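## 4. Running the suturing drill

This is the part of the Gretano guide everyone skips ahead to, and fair enough — it's the fun one! Household robots still struggle with a sock drawer, so it's a real pleasure to see a machine take on needle and thread. Read steps 1 to 3 before you load a program.

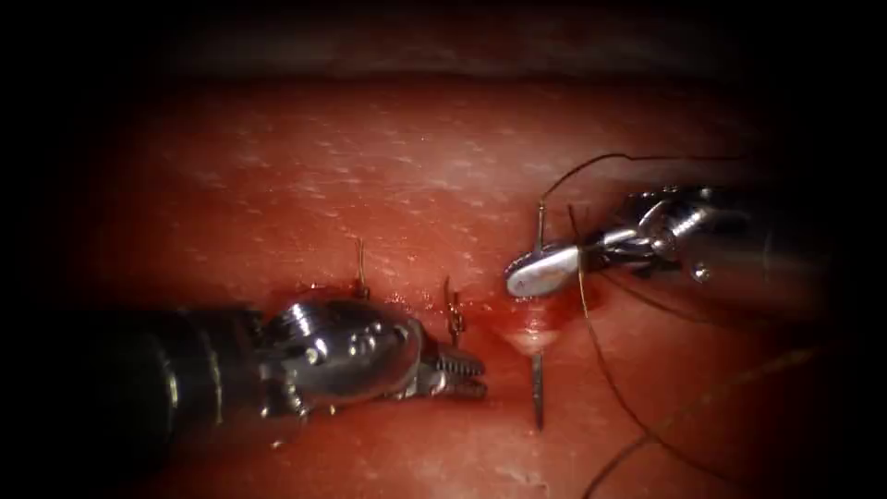
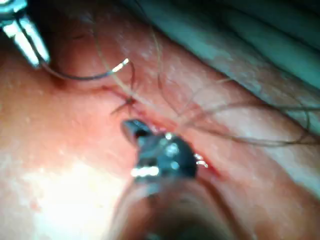 1. Start in **Guided** mode. You steer both arms from the console and the controller only smooths your motion. Stay here for your first 100 stitches, even if the early ones go well.
2. Set the left arm to *Grasp* and the right arm to *Drive*. The Tamura console remembers this setting until you power down.
3. Drive the needle through both sides of the cut, let go, and take hold of it again from the far side.
4. Pull the thread through slowly. Stop as soon as the tail is short enough to tie.
5. Tie off, trim, and press **Log stitch**.

**Note:** Switch to **Assisted** mode once you're happy with your Guided results. The controller then suggests each needle angle and you approve it with the foot pedal.

**Caution:** Keep thread slack away from the wrist joints. A loop caught in a wrist can pull the needle sideways before the force limit trips. If it happens, press **Hold**, open the jaws, and back the arm out by hand.

### 4.1 Can it do the whole job alone?

Not yet, but it's getting exciting. In our January trial at Gratthorpe, the controller tried 937 stitches with hands off the console and finished 791 of them. Most of the misses came from loose thread, the same thing that makes folding laundry and coiling cables so hard for machines. Soft stuff moves in ways that are tough to predict!

**Solo** mode is included so you can try this yourself, on practice material only. Keep a hand near **Hold** the whole time.

Logs are saved to the Kivurent folder under the run number. Send us the odd ones — we love looking at them.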